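Miltent Paired Hand Grippers: Gallery

Miltent is a two-unit set of hand-held grippers from Rallorell for recording manual tasks from the operator's own viewpoint. We had the set on a bench at Padwood for 18 sessions and logged 1,188 usable takes out of 1,282. Most of the rejects came from cable snags during wide reaches.

The tasks were ordinary household ones: switches, plugs, lids, folded cloth. Small electrical goods took the longest to set up, as the items have to be put back at a new angle before each take.
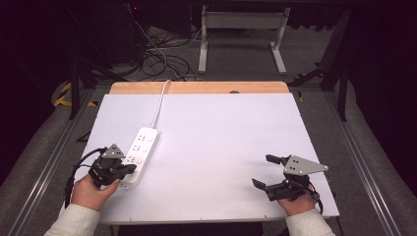
Each unit has its own cable, and both should be routed to the outside of the wrists before recording starts. A plain white work surface gives clean contrast with the black fingers but very little with white goods. Rallorell's manual suggests a matte gray sheet for those.

Replacement fingers are sold in pairs at $69 through Sachdeva. Changing a pair requires a small driver and a fresh calibration of that unit.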